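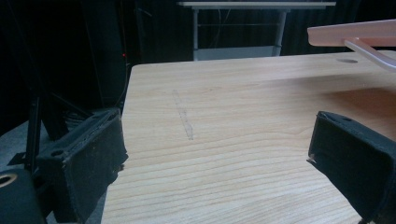 3. Picking up the thin stuff

Right, so this was the part of the project I'd been putting off! Blocks and sponges were easy, but a clear, skinny tube lying on pale wood is a pig of a thing to grab, mostly as you can hardly see it against the grain. I stuck textured pads on the inside of both fingers (the edges have frayed a bit, I'll redo them in June) and Gareth Kettle let me have the long bench at the Staniforth workshop for the whole of 25 March 2023.

I did 53 tries by hand. The first lot were hopeless, I kept coming in too high and closing on nothing. Lertchai Ruangrit said to slow right down and line the fingers up along the tube before squeezing, and that helped loads – I only dropped two in the last batch.

Things I'd change:
- softer pads, the Cuvmont foam is a bit stiff
- a darker work surface
- log the finger gap every 500 ms, my notes were a mess

Next section is the wiring, which took far longer than I'd planned for.

Search this site Go
736 views 2 comments Share
Contact | © Brulville Student Projects | Back to top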